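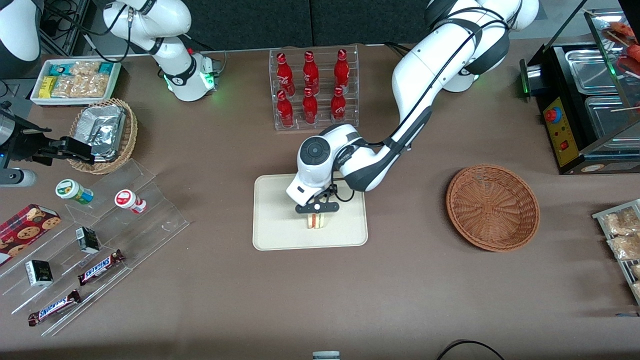
Two-arm kit at the snack table, sandwich in the left gripper

Trurkdale two-arm counter kit — worth it for a small shop?

sangtrinh_phan
Posted 26 Nov 2021
Hello all. My name is Sang Trịnh and I look after equipment for Phan, we are a small company with snack corners in office buildings. Since October we have the Trurkdale two-arm kit on trial, and I must write a recommendation soon. I would like to hear from people who used it, or who used the Pestdale one.

What I like: the arms are quiet, and the grippers are more gentle than I expected. Sandwiches were my biggest fear and they are fine so far. We measured 95 percent good picks on the sandwich routine, from 810 tries. The wrist cameras are included in the price, with Pestdale you pay extra for them.

What I don't like: the manual. Also the setup of a new item takes me about 3 hours, and the sales page says "minutes".

gearloose
95 percent of what? If you put the sandwich in the same spot on the tray every time, I would not be impressed.

sangtrinh_phan
It is a fair question. The position was changed by hand between tries, but always on the same tray. I did not test two sandwiches touching each other.

mara_k
We had the Pestdale for one summer and sent it back. Service was slow and the arms lost their calibration after every move. But their software was easier, I have to say. Can you post what the wrist camera sees? I'm wondering about shiny wrappers and clear stands. Ours went crazy with reflections.

sangtrinh_phan
Yes, I have one with both problems together. 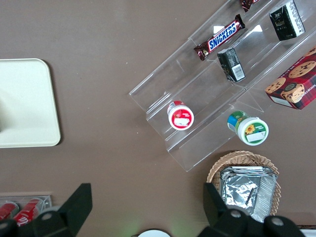
Wrist camera view: clear stand, Snickers, jars, foil packs in the basket

The edges of the acrylic give bright lines, and in the beginning the software took them for objects. After the update it is better. The foil is still the most difficult for me. With the packs on top of each other it does not always understand where one ends and the next begins, so I set the pick point by hand.

gearloose
So you pay for automatic picking and then you set the point by hand. This is what I mean. For that money I would hire a student.

mara_k
@gearloose he said the foil only. Every system I tried has trouble with foil.

atlow_user7
I run the Atlow single arm, so a different class, but maybe useful. One arm is enough for most counters. The second one is nice when you have to hold a basket and fill it, otherwise it is only more cable. How much room is there for the fingers around the basket and the tray?

sangtrinh_phan
For me the second arm is useful because the items are on both sides of the table, and one arm would reach over everything. About the room: I keep the basket and the tray well apart, as the fingers need space when they are open wide.
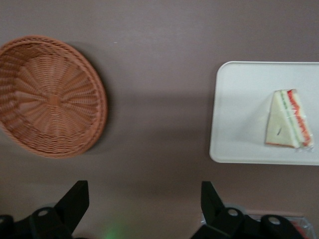 If the table is more crowded, you can make the opening smaller in the settings, but then wide items are a problem. I asked Trurkdale for a setting per item — they answered that it is planned, without a date.

gearloose
"Planned" means never. What is the yearly service fee?

sangtrinh_phan
1464 dollars for our package, with one visit included. Spare finger tips are separate.

mara_k
That is less than we paid. I would ask for a second visit in the contract before you sign. And ask who pays for the shipping if an arm has to go back, we learned this the hard way.

sangtrinh_phan
Thank you, I will ask both. At this moment I lean to yes, but only with a longer trial for the foil packs. If somebody has a good pick setting for them, please write it here.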